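Fistlow, 16/08/2023

Eight remotes, one sofa, no idea which did what. That was Lizelle Matlala's front room before she bought a drawer organiser.

"I was losing 60 minutes a week to it, easily," she says, kettle on, already pulling the drawer out to show me. "Down the cushions. In the bread bin once."

The organiser is wooden, divided up, second-hand from a shop on Pundport Road. Paid eight pounds. Her neighbour Jarmo Kuusisto wanted her to get a plastic one. They still argue about it.

"Jarmo says wood takes up to much room. Well, it's my drawer."

Rules of the drawer? Not many. Remote goes in the narrow slot, always. Five of the others went to the tip, two to her sister. Paper things stand up on the left, never flat, or they get buried.

"If it's flat it's gone. I found a gas bill from November under the takeaway menus."

And she likes to keep a bit free. Her mother filled every drawer to the top and then couldnt shut them.

"You want a space with nothing in. Something always turns up. Keys, batteries, whatever the kids bring home."
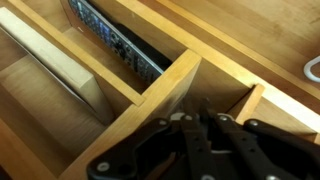

The remote in its slot, with a compartment kept free.

Next job is the kitchen drawer. She pulls a face. String, candles, a whisk with no handle.

"Ask me in November," she says, and goes to see to the tea.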